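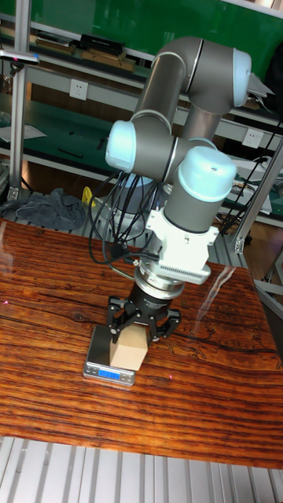
I've been weighing my wood offcuts before I decide what to do with them. Most came out of a box Rekha Solanki gave me when she moved to Dremside in July. None of it was labeled, and I'm not good at telling one pale wood from another by looking.

Weight helps a little. I weigh a block in grams, measure the three sides, and work out the density. The heaviest one so far was 273 grams, and I'm fairly sure it's maple. The light ones will probably end up as carving blanks for Gaurav.

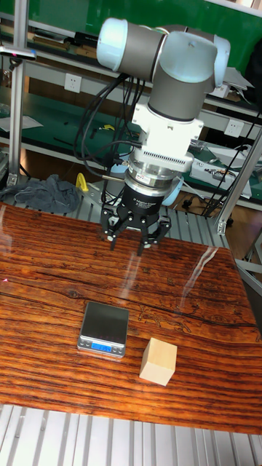
A small digital kitchen-type scale is fine for this. I let it go back to zero between blocks and put each one as near the middle as I can. If a number looks odd, I take the block off and weigh it again.

I write the weight on the end grain in pencil, then copy it into a notebook. There are 9 blocks left in the box, plus a long strip I'll have to cut first.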